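八月,旺季收尾前的客房楼自查。地点:Denlow 旅舍,主楼三层加后院平房。检查人按去年的表走,表是总部发的,评语是我自己加的。总部说评语栏“可选填”,我就当是鼓励。

记号:√ 合格;△ 能用但要盯着;× 停用或当日整改。

## 一、消防与疏散

- [√] 各层疏散图在位,方向正确。去年二层那张贴反了,照着走会走进布草间。已重贴。
- [△] 主楼东侧防火门闭门器。关得上,但要考虑很久。门缝合拢前最后一掌宽全凭心情,调过一次,撑了一个星期。
- [×] 西侧楼梯间底部停着一辆婴儿车和两块冲浪板。问了前台,说是“暂放”。上次检查时冲浪板就在,当时也是暂放。当日清走。
- [√] 灭火器压力指针均在绿区,铅封完整,检查卡有签字。
- [△] 应急灯:按测试键,三层走廊尽头那盏亮了不到十分钟就暗下去。电池该换。采购单已经写了,写得很有感情。
- [√] 烟感逐间试响。后院平房有一间的烟感上套着浴帽,已取下,浴帽归还布草间。请夜班把这一条念给新来的听。

## 二、热水与管道

- [√] 锅炉房门锁好,钥匙在钥匙柜,钥匙柜的钥匙在该在的地方。
- [△] 三层末端水温偏慢。客人意见簿里有人写“足够我读完一章”。循环泵需检修,报给 Plilletti 暖通,对方回复说下周。他们的下周比较宽。
- [√] 久未入住的房间已按表放水冲洗,记录齐全。
- [×] 后院淋浴间地漏盖缺一只螺丝,踩上去会翘。先用锥桶挡住,当天补螺丝。锥桶本身挡了半个门,出来时请侧身。

## 三、客房

- [√] 窗户限位器全部拉过一遍,没有能开到底的。
- [△] 床头灯电线。有几根被床脚压着,外皮还没破,但看得出来在想这件事。挪床,理线,用线卡固定在墙脚。
- [△] 上铺护栏。螺栓要用扳手试,别用手晃两下就打勾。晃两下它当然是好的,它知道你在检查。
- [√] 床垫防火标签在位。
- [△] 床单折角。严格说不算安全项,可总部的表把它放在“绊倒风险”下面,理由是垂地的床单会勾脚。我查了,有几张床确实拖到地上,掖回去就行。

顺带说一下床底。表上写“目视检查”,意思是要蹲下去看,站在门口想象不算。今年在床底下找到的东西包括充电器、单只拖鞋、一本讲断舍离的书。全部登记入失物柜,书的失主至今没有来认领,看来是学会了。 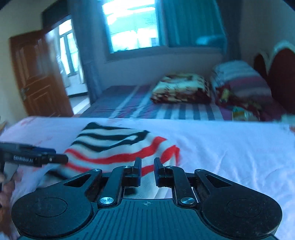
失物柜也归在客房这一栏。柜门能锁,标签清楚,带锂电池的东西单独放铁盒,这一点做得好。铁盒上面堆了两条毯子,这一点做得不好。毯子拿走,铁盒周围不要放能烧的东西,哪怕叠得很整齐。

## 四、公共厨房

- [√] 燃气切断阀可以转动,旁边的说明牌看得懂。
- [×] 灭火毯挂在灶台正后方。真着了火,得先把手伸过火去拿它。改挂到门边,齐肩高。
- [△] 抽油烟机滤网。清洗记录写着“已洗”,滤网持不同意见。
- [√] 冰箱温度记录每日两次,没有空格。所有数字的笔迹和墨色完全一样,像是一口气写完的,下回我会换个时间来看。
- [△] 插线板一块接一块,最后一块上插着烤面包机。拆成单级。烤面包机请直接插墙上,它值得。

## 五、外部与后院

- [√] 台阶防滑条完整。
- [△] 通往 Fledadwood 步道的侧门,夜间照明感应距离太短,人走到灯下面才亮,主要作用是吓人一跳。把探头往外调。
- [×] 晾衣绳一端系在消防水带箱的把手上。解开,另找柱子。谁系的不追究,结打得倒是不错。
- [△] 水沟盖板有一块松动,推车经过会响。客人以为是门铃。

## 六、费用与待办

今年这一块的预算是3,130,表上不让写“不够”,只让写“需协调”。那么:需协调。

| 项目 | 估价 | 处理 |
|---|---|---|
| 应急灯电池 | 157 | 已下单 |
| 地漏螺丝与盖板 | 70 | 当日 |
| 循环泵检修 | 1,000 | 等 Plilletti 的下周 |
| 闭门器更换 | 询价中 | 向 Grabowska 五金询价 |

闭门器我建议直接换新的。调一次管一个星期,再调下去,调的人也要上检查表了。

## 七、复查

所有 × 项当天傍晚六点前复查,△ 项月底前复查。复查时请带扳手、手电和这张表,不要只带这张表。复查结果写在原条目后面,别另起一张纸,去年另起的那张纸后来垫在了洗衣机下面,洗衣机确实不晃了。

复查补记:婴儿车已移走。冲浪板还在,换了一面墙靠着。再记一次 ×。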